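Blog > Odds and ends > Moving flat, part 4

Right. Quick one as the kettle's on and the man from Zunum is meant to ring back before five about the broadband. He won't.

So the flat in Zurstead is ours, keys and everything, and I've spent the whole of the last week on the phone. Deposit came to 644, then there was a "preparation charge" that took it to 666, then somebody found a key fee and now it's 689. I asked for it in writing. Still waiting. If you're renting through an agency get the full figure in an email before you sign a thing, I knew this and I still didn't do it.

The van was 300 for the day, fair enough, though the day apparently ends at half three. We had the sofa on the pavement at twenty past. Never been so fast down a flight of stairs in my life. Scraped my elbow, scraped the sofa, sofa came off worse.

Kitchen stuff went over first, before any of the beds, which was my idea and a bad one. Slept on coats. But we could have toast on a proper plate at midnight so I'm not sorry.
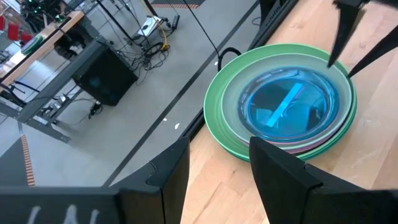 The plates, with the blue bowl on top.

Anyway the boiler. There's a Panevum one in the cupboard by the front door and it makes a noise like someone dragging a chair. Landlady is Kazimiera Piątek, very nice, lives two streets over - she came round in her slippers, gave it a look, said it's done that since January and to leave it alone. So we're leaving it alone. Hot water's fine. Radiator in the back bedroom isn't but it's nearly summer so that can wait.

Neighbours: one has a drum kit. Met the others on the stairs, forgot their names straight away, will have to do the whole thing again.

Best bit so far is Wasilewska, the bakery on the corner. Poppy seed rolls, still warm if you get in before eight. I have been in every morning. The woman behind the counter has started reaching for the bag when she sees me, and I've lived here less than a week.

Still to do - council tax, doctor's, redirect the post (should of done that first), find the box with the phone chargers in. I labelled everything "misc". Every single box. Also need a shower curtain becuase the bathroom floor is currently a pond.

The old place gets its final inspection on 9th May and I've got to go back and fill the holes from the shelves. Anyone got filler they don't want? Will swap for poppy seed rolls.

Phone's going, got to run.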